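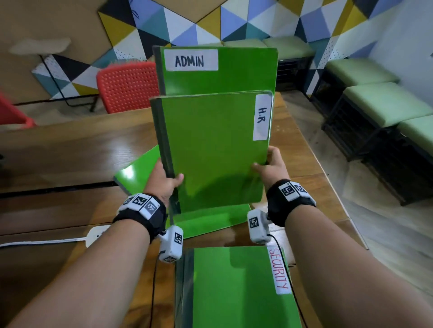
Green office folders with handwritten labels, among them "H.R", "ADMIN" and "SECURITY".

A document folder is a stiff cover used to hold loose papers together and to show, by means of a label, what they concern. Folders with a spine are common in offices, schools and small workshops, where they stand upright on a shelf or lie in a stack on a desk. The wider practice of sorting and storing papers in this way is known as filing.

Construction

A typical folder has a front cover, a back cover and a spine. The covers are made of card or plastic, and many have a glossy surface that can be wiped clean. The spine may be of the same colour as the covers or of a darker shade. Wear usually shows first along the top edge and at the corners, where the folder is handled or rubs against its neighbours. Folders are generally made to fit a standard paper size, with a small margin on each side.

Capacity varies with the width of the spine. The Cetovon pattern, sold to offices in the Flores district, was rated for 300 sheets. Overfilled folders do not close flat and tend to lean when stood upright.

Labelling

Labels are either printed or written by hand on white stickers. Block capitals are preferred for reading at a distance. The text may run across the cover or be turned sideways, and both arrangements may be found within one set. Writing along the height of the folder allows a longer word to be set in larger letters.

Most labels are written in black. Red is used in some offices to set one group of papers apart, such as those dealing with security or safety, though its meaning depends on local rules.

Arrangement by department

In departmental filing, each section of an organisation has its own folder or run of folders. Usual headings include administration, human resources (often shortened to HR or H.R), accounts and security. Folders of a single colour give a uniform appearance but place more weight on the label. Other offices give each department its own colour.

The furniture maker Griltura adopted departmental filing at its Utomholm works in 1926, replacing a system of tied bundles kept in date order. A later handbook by the firm's archivist, Marisol Castaño, lists 526 folders under departmental headings and advises that the label be fixed near an upper corner of the cover.

See also

Box file
Filing cabinet
Ring binder
Records management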